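Sorting chopsticks and spoons at the table

Clear a space on the cloth and lay everything out before filling the holder. Chopsticks go in pairs, matched by length first and then by pattern.
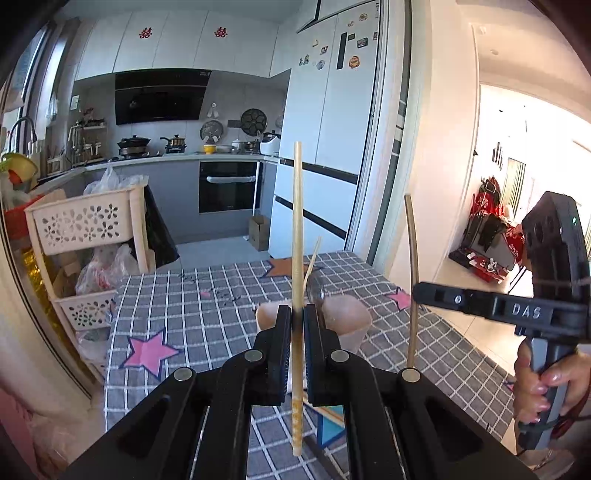 Spoons are kept apart from the sticks. Wipe each handle dry — damp wood marks quickly — and check the tips for splinters.
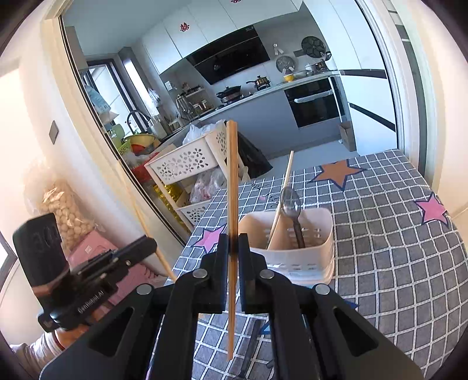 Which way up should the spoons go?
Bowl upwards, with the handle in the holder.

Patterned chopsticks are paired last. Hold two side by side and compare the printed ends.
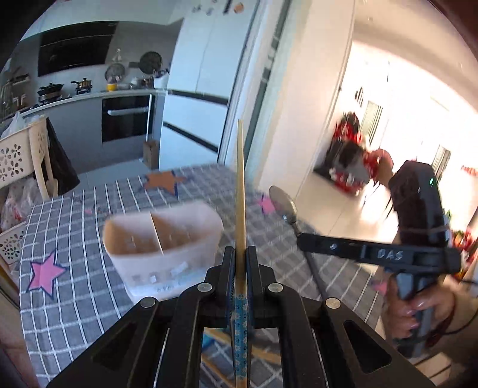

Any stick without a partner goes to the kitchen drawer for stirring. Shake the crumbs off the cloth once the holder is full.

Triin Uibo, September 17, 2023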